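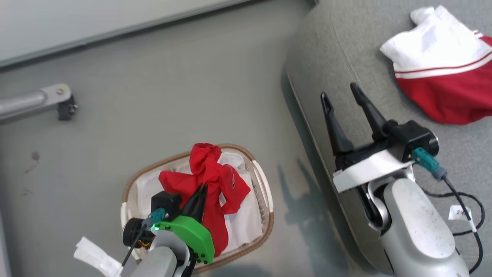 The open day for the Nolville school music program began in the band room, where Eduardo Samonte had the concert band play through two warmups before anyone was asked to sit down. He directs both the concert band and the smaller jazz group, and he kept the talking short. Parents had been asked to look through the spare uniform pieces before going in. I saw red cloth with a small dark logo on it, much like the piece bunched up in the oval woven basket with the white liner, and a few families took something home to try on.

By Eduardo Samonte

from the visit notes of Pacita Pascual, 2024-04-29

The jazz group played next, with 3 tunes in a set that ran a little long. The second was a slow blues with a trombone solo, and the drummer switched to brushes for it. The room has a low ceiling and the trumpets were loud from where I sat, near the door.

After the set we were taken down the hall to the practice rooms. There are seven of them, and students can sign up for up to 90 minutes after school. Jerome Policarpio teaches low brass and showed us the sign-up sheet, which was nearly full. Two of the rooms have pianos. The one in the end room needs tuning, and he said it is on the list for summer.

Parveen Bepari handles auditions. New students prepare a scale, a short written piece and some sight reading. Jazz students also play over a blues in B flat. Auditions used to be held in January, but too many students were out sick, so they have been moved to the last weeks of the school year. Results are posted outside the band room.

I asked about instrument rental. The school owns the tubas, baritone saxes and most of the percussion. Everything else is rented or bought by the family, and forms are at the front office.

The day ended with the full band playing a march. Parking was tight, and the side lot is the better choice.

Contact the music office | Copyright Nolville Music Notes | Back to top

Recent items
Aquino Hall spring concert: program and seating
Notes from the Fimdale band festival
Choosing a first trombone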